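Lusorby Publishes Revised Key Control Procedure for Managed Apartment Buildings

Single written standard replaces separate building practices at Oton, Calimlim and Amell

Wed 5 October

Lusorby, a manager of residential rental property, today published a revised key control procedure covering 550 apartments at its Oton, Calimlim and Amell sites. The procedure sets out how mechanical keys are numbered, stored, issued, returned and taken out of service. It applies to all Lusorby staff and to outside contractors who draw keys from a site office.

Until now each site kept its own practice. Oton used a bound paper log. Calimlim used a spreadsheet held on one office computer. Amell used numbered envelopes. A review carried out in June found that the three methods recorded different information and could not be compared with one another. The envelope method recorded the date of issue but no time, and the spreadsheet had no field for the reason a key was drawn.

Scope

The procedure covers apartment door keys, mailbox keys, storage unit keys, meter room keys, roof access keys and plant room keys. Electronic fobs for main entrances are outside its scope and remain under the existing access control policy. Keys held by residents are covered only at the point of issue, at replacement and at move-out.

Numbering

Every key is assigned a stock number that has no relation to the apartment number or street address. The cross-reference between stock numbers and doors is held in a separate register with restricted access. Tags may carry the stock number and nothing else. Tags that show an address, a resident name or a unit number must be removed and destroyed when a site changes over.

The first block of 1,000 stock numbers has been released to the three sites. Numbers are not reused. When a lock cylinder is changed, the old number is closed in the register and a new one is issued.

Storage

Apartment keys and master keys are kept in a locked steel cabinet in a room that is itself locked outside office hours. Master keys are held on a separate rail inside the cabinet and are signed for individually.

Open wall racks are permitted in staff areas for low-risk keys only. Low-risk keys are defined as those for interior cupboards, desk drawers, bicycle locks and personal lockers. An open rack must be fixed to the wall with anchors suited to the wall type and must not be mounted where it can be reached from a public counter or an open window. One ring per hook is the standard arrangement. Stacking two rings on one hook is allowed only where the rings have been logged together as a set.

Issue and return

A key is issued against a log entry that records the stock number, the name of the person drawing it, the date and time, the reason, and the expected time of return. Entries are made at the moment of issue. Entries made afterward are marked as late and initialed by the site supervisor.

Contractors may hold a key for one working day. Longer periods require a work order number. Keys are not passed from one contractor to another on site; they are returned to the office and issued again. A key that is overdue at close of business is reported to the site supervisor before the office is locked.

Lost keys

A lost apartment key is reported the same day. The cylinder is changed before the next night wherever the resident is in occupation. A lost master key is treated as a building-level incident, and all cylinders under that master are scheduled for replacement. The cost of a replacement cylinder is charged to a contractor where the log shows the key was in that contractor's possession. Residents are charged under the terms of their lease, and the procedure makes no change to those terms.

Audit

Site supervisors carry out a sample check of 20 keys each month, chosen from the register by stock number. A full count takes place twice a year. Any key that cannot be produced during a check is recorded as lost from that time, even if it is later found. Logs are kept for six years.

Training and changeover

A total of 40 staff will complete a half-day session on the new procedure. Oton will change over first, followed by Calimlim and then Amell. During changeover, both the old and new logs will be maintained at each site until one full count has been completed with no open items. Residents do not need to take any action and will not be asked to exchange working keys.

Contractors with current agreements will receive the procedure in writing, along with a form to confirm receipt. Contractors who have not returned the form by the changeover date for a site will not be issued keys there.

Availability

The full procedure, the log template and the contractor form can be requested from any Lusorby site office. Printed copies will be held at each front desk.
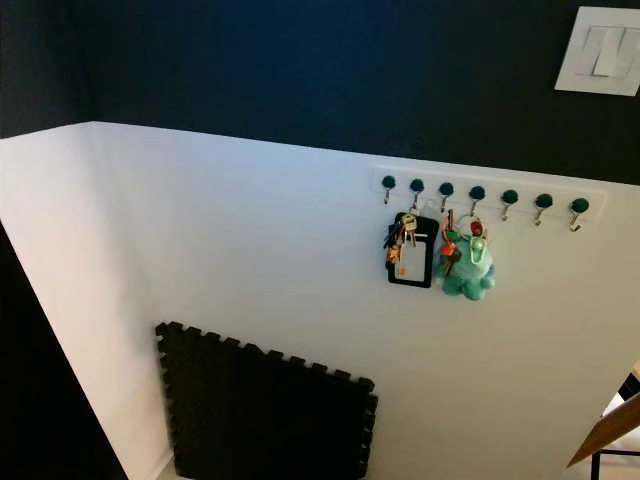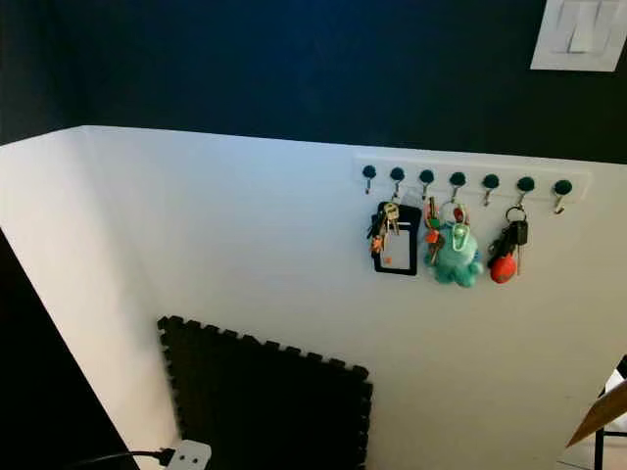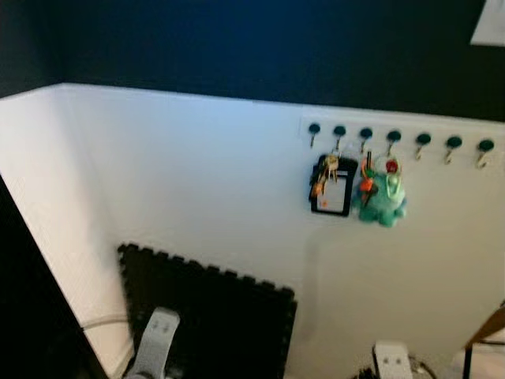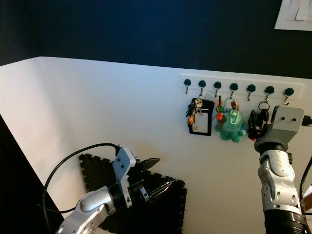 Wall-mounted rack with seven hooks.

About Lusorby

Lusorby manages rental apartments on behalf of private and institutional owners. Its services include leasing, maintenance, rent accounting and building inspection.

Media inquiries: Lusorby Communications Office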